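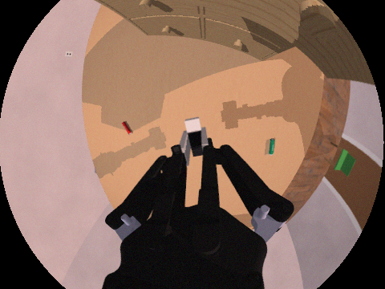
Presance annonce la disponibilité de Funby 3, la nouvelle version majeure de son environnement logiciel de perception et de planification pour bras manipulateurs. Destinée aux intégrateurs, aux bureaux d'études et aux laboratoires, cette version réunit dans un même outil le simulateur, l'estimation de pose et le planificateur de saisie, jusqu'ici distribués séparément. Le rendu depuis une caméra de poignet à grand champ y bénéficie d'un modèle d'éclairage entièrement réécrit : les ombres portées du bras et du préhenseur tombent sur le plateau avec des contours nets, à proximité immédiate des petits cylindres rouge et vert, tandis que le bloc blanc et noir reste entre les doigts. De telles conditions d'éclairage comptent parmi les causes d'erreur les plus fréquemment signalées par les utilisateurs de la version précédente.

Le module de perception a été réentraîné sur un ensemble de scènes synthétiques dans lesquelles la position des sources lumineuses, la texture des surfaces et la distorsion optique varient à chaque tirage. Il fournit, pour chaque objet détecté, une pose accompagnée d'une estimation d'incertitude que le planificateur exploite directement. Lorsque cette incertitude dépasse le seuil fixé par l'utilisateur, le système demande un second point de vue avant d'engager la fermeture du préhenseur. Le seuil peut être défini par objet, par famille d'objets ou pour l'ensemble d'une cellule.

« Nos clients nous demandaient depuis longtemps de pouvoir rejouer un échec de saisie à l'identique, avec la même lumière et la même trajectoire, et de corriger un seul paramètre à la fois. Funby 3 a été construit à partir de cette demande », déclare Usman Warraich, directeur des produits logiciels de Presance.

Une bibliothèque de scènes prêtes à l'emploi

Funby 3 est livré avec 100 scènes d'intérieur et d'atelier, modifiables depuis l'éditeur graphique ou par script. Chaque scène peut être observée simultanément par une caméra embarquée et par une ou plusieurs caméras fixes, dont les flux sont horodatés sur une horloge commune. Le mobilier, les contenants et les objets à manipuler sont décrits dans un format ouvert et peuvent être remplacés par les modèles propres à l'utilisateur.
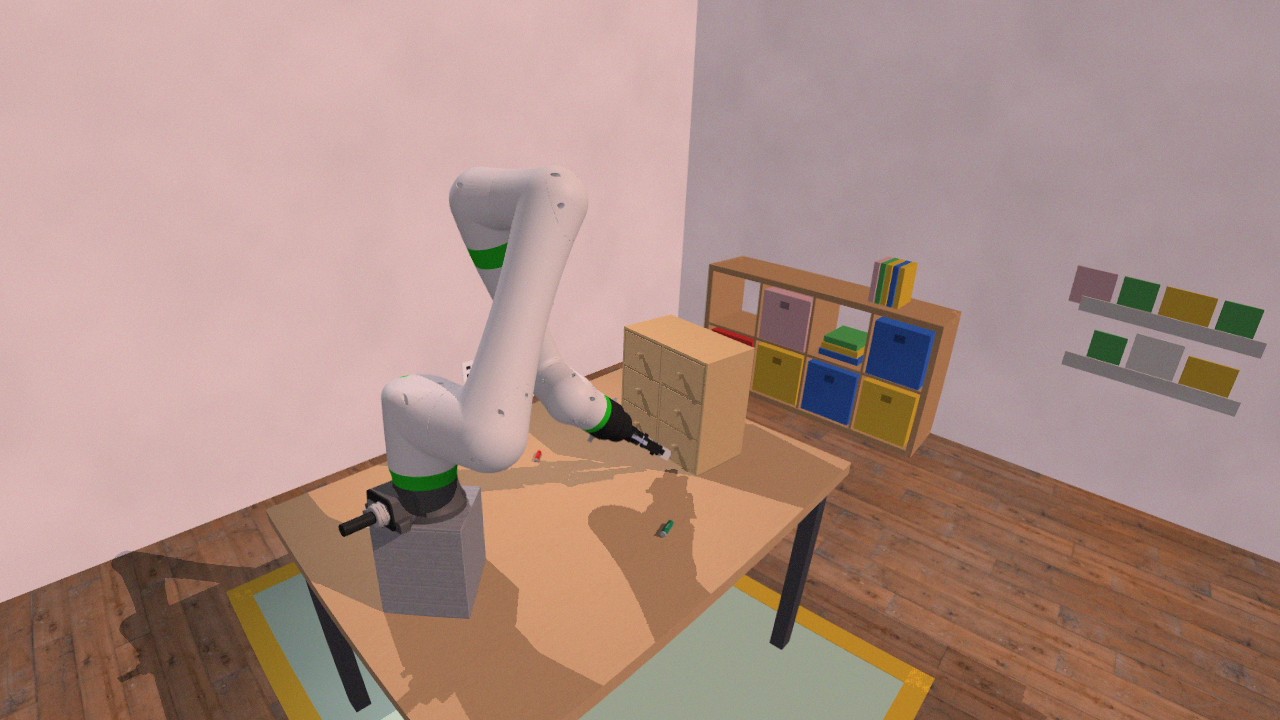 La suite de validation fournie avec le logiciel comprend 1 576 essais de référence, répartis entre la saisie d'objets isolés, la dépose en position contrainte et la manipulation à proximité de meubles à tiroirs. Les essais s'exécutent en ligne de commande et produisent un rapport comparatif entre deux configurations. Les équipes qui pratiquent l'intégration continue peuvent ainsi détecter une régression dès la modification du code de commande, avant tout passage sur la machine.

Le planificateur de mouvement a également fait l'objet d'une révision. Les contraintes de collision tiennent désormais compte du socle, du câblage arrière et de l'encombrement du préhenseur en position ouverte comme en position fermée. Les trajectoires calculées peuvent être exportées vers les contrôleurs déjà pris en charge par la version 2, sans modification des pilotes existants.

Un programme pilote conduit avec Domínguez

Le développement de Funby 3 a été accompagné par un programme pilote mené depuis le mois d'octobre avec l'intégrateur Domínguez, spécialisé dans les cellules de tri et de préparation de commandes. Au cours de ce programme, quelque 700 configurations de saisie ont été préparées en simulation par les équipes de l'intégrateur. Leurs observations ont conduit Presance à simplifier la procédure d'étalonnage des caméras et à revoir la présentation des journaux d'exécution.

Le moteur de rendu s'appuie sur la bibliothèque Prindesov, dont Presance assure la maintenance. Les améliorations apportées au calcul des ombres et à la simulation des objectifs à grand champ seront reversées dans la version publique de cette bibliothèque.

Disponibilité

Funby 3 est disponible à compter de mai 2022 pour les titulaires d'un contrat de maintenance en cours, sans frais supplémentaires. Les nouveaux utilisateurs peuvent demander une licence d'évaluation auprès du service commercial de Presance. Les établissements d'enseignement et de recherche bénéficient de conditions particulières. La documentation est publiée en français et en anglais ; un guide de migration décrit la conversion des projets créés avec la version 2.

À propos de Presance

Presance conçoit et édite des logiciels de simulation, de perception et de commande pour la robotique de manipulation. Ses produits sont utilisés par des intégrateurs, des industriels et des équipes de recherche.

Contact presse : service communication de Presance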